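Progress report to Merex, May
Dimesora sorting cell, Follton site

Hand and wrist

The black glove on the hand was replaced after 1000 cycles. We retightened the wrist screws and checked the cable at the connector. The cell has now logged 1094 cycles — 268 of them since the new glove went on. 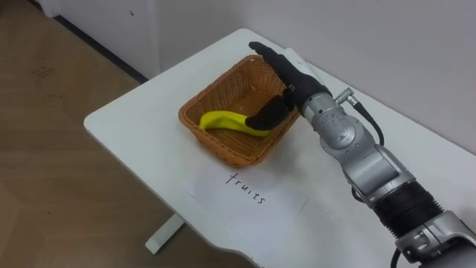
Table setup

Fruit goes in one wicker basket and office supplies in the other, each with a handwritten label. The current set includes a banana, a stapler and a roll of tape. 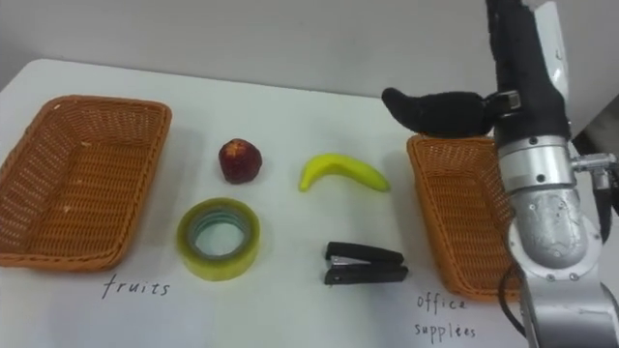

Basket positions are checked before each run. We logged 13 stops this period, all cleared on site. Spare gloves are on order from Chang.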